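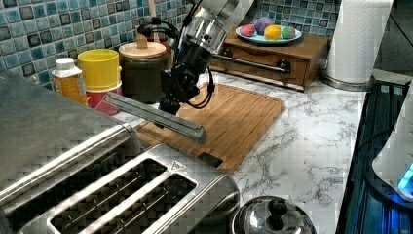

Skye Pringle
Service Lead, Kitchen Cells, Flanusell

NISTHOLM, 11/28/20 - Flanusell is opening its kitchen cell service program to every Gosling owner starting today, and I get to be the one to tell you about it! I've looked after our demo cell in Nistholm for most of its life, so my boss figured I could write this up without making it sound like a tax form. We'll see.

If you haven't met it, the Gosling is our overhead arm for countertop work. It hangs above an ordinary kitchen counter and reaches down, and ours works over a marble-patterned counter with a cutting board, a toaster and the usual clutter along the blue tile. People ask me all the time if we clear everything away before a run. Nope! I like the jars and the cups right where they are, and the paper towels too (I use those more than the arm does).

What the program covers is the stuff I do every week anyway. First I look at the cable. On our arm there's a black cable that loops out to the side and comes back along the silver part, and that loop matters more than anything else I check. Too tight and it tugs when the wrist turns. Too loose and it'll find a jar lid to catch on. I run the wrist slowly through its whole range, watch the loop the entire way, and only then do I tighten the clips.

Next come the small bolts on the upper segment. We go over them with a torque driver and mark each one with a paint pen, then wipe the housing down with a barely damp cloth. Please don't spray cleaner at the wrist. I had to replace a seal in July for exactly that, and it was my own cleaner and my own fault.

Then there's the gripper. Kitchens are greasy, and the pads pick up a film you can't see. I clean them, let them dry, and have the arm hold something long and awkward over the cutting board at an angle. A long bar is great for this, with all that weight hanging off one side. If it creeps in the grip, the pads get swapped. A pair takes me around 10 minutes, and that includes hunting for the hex key.

Owners who sign up get 2 visits a year, a box of spare pads and clips, and a phone line that rings at my desk. Our partner Kiltetti is handling the parts, and we've got 571 pad sets on the shelf to start with. Visits run about half a day.

"I used to wait for something to squeak before I called anybody," said Kiprono Lyimo, who runs a Gosling in his test kitchen and tried the program early. "Skye came out, moved one clip on the cable and showed me how to do it myself. I do it every Friday now with my coffee."

Sign-up is open to all current owners, and anyone who buys a Gosling from here on gets the first visit included. Have your serial number handy when you call the Nistholm office, and ask for me or whoever picks up first.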